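Call for participants: kitchen chore study

Posted Feb 17, 2026

Fevgate is looking for adults who cook at home to take part in a paid study on two-armed robots and kitchen work. We want to find out how close a machine is to doing ordinary chores the way a household would accept, and we need people who do those chores every day to judge it.

The short answer so far is that it depends on the chore. Picking up one object and setting it down somewhere else goes fairly well in our tests. Anything that needs both hands, or a change of grip halfway through, is a lot less reliable. Last year we logged 2,585 attempts at simple table tasks in simulation, and Lacey Naylor's group is now working through the failures. Many of them would be obvious to anyone who has made dinner in a hurry, and that is the kind of knowledge we are short of.

Most of what you will review takes place on a simulated table. A typical setup has a frying pan in the middle, an orange on a plate to one side, and a black robot hand on either side of the pan. 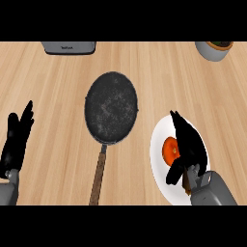
You will watch short runs and score each one on a simple form. Would you let this happen in your own kitchen? Was the food handled the way you would handle it? If something went wrong, when did you first see it coming? There are no right answers, and you do not need to know anything about robots or programming.

After scoring, you will do some of the same chores yourself at a real counter in our Ashworth Street building while a researcher takes notes. We are interested in the order you do things in and which hand you use. You will not be timed.

What is involved

We have places for 197 people. Each person attends 6 sessions over 7 weeks, and sessions last 90 minutes. The study begins in May. Daytime and evening slots are both available, but you need to keep the same slot throughout.

You can apply if you are 18 or older, prepare a meal at home at least four times a week, and can stand at a counter for half an hour. A stool is available on request. We would especially like to hear from people who cook with limited strength or movement in one hand, and from anyone who has worked in a restaurant or cafeteria kitchen.

You should not apply if you or someone in your household works for Fevgate or for Petidura, our software partner on this study.

Pay is $35 per session, paid at the end of each visit. Parking is free behind the building.

To apply, send your name, a phone number and a few lines on what you usually cook to Ruth Wainwright, study coordinator, using the contact form on this site. Please say which slots you can make. We will reply to everyone, including those we cannot place.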